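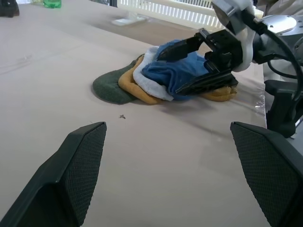
Projects > Dramia > Progress Reports

Overview Reports Partners Contact

Dramia Towel Handling Kit: Interim Report to Antoniadis

Prepared by Stamatia Tzavaras, with test notes from Leonidas Katsaros

The review of the Zarkby handling kit remains on schedule. Work this period centered on separating and lifting towels from a layered pile, the task the laundry sites ranked first in their replies to us. The team has logged 1354 grasp attempts to date, all with a two-arm setup and textured finger pads.

Results by fabric are still being checked. Mr. Katsaros notes that thick towels are the harder case -- the lower jaw must slide under one layer without catching the next. The supplier has sent a revised pad, and fitting it takes about 20 minutes per arm. Its written guide is clear on mounting but thin on cable routing, and we have asked for a fuller version.

Spending is within the approved budget. One item needs a decision from the funder: the support contract offered by Zarkby covers two site visits, and Manolis Stergiou recommends adding a third before the November trial. A quote is attached.

The next period will cover folding and stacking. Questions may be sent to Grímur Briem.

2 comments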